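The Cloth That Came Back to the Table

When my grandmother closed her dining room for summer, she folded the heavy tablecloth and put it in the chest with dried orange peel. For many years I thought such cloths belonged only to old people. Now I see them again in the homes of my friends, and since July I have one too.

Mine is from Kongkaew, a small shop near the tram stop which sells remnants and ends of rolls. I paid 40 euros for it, and this felt like a lot for something I did not plan to buy. The owner told me to live with it for 14 days before cutting or sewing anything. It was good advice, as I wanted to make cushions on the first evening. 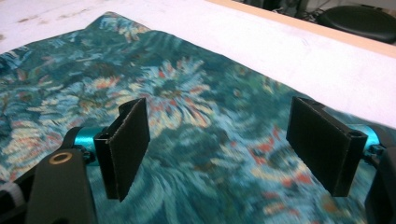 A strong floral pattern asks for quiet neighbours. I tried mine with striped plates from Faltura and the table became very nervous. With plain cream bowls it was calm again. Teal and dark green are kind colours for this, because they let the coral and the pale yellow come forward, and a small stain of tea does not shout.

I also learned to leave a part of the table uncovered. A cloth laid a little crooked looks more relaxed than one measured to the centimetre, and there is still a hard place for writing or cutting bread.

For care, I shake it outside and use a soft brush along the weave. Before the first wash, test a corner with a damp white cloth and wait 5 minutes. If colour comes off, take it to a cleaner. Store it rolled on a cardboard tube, with the pattern inside.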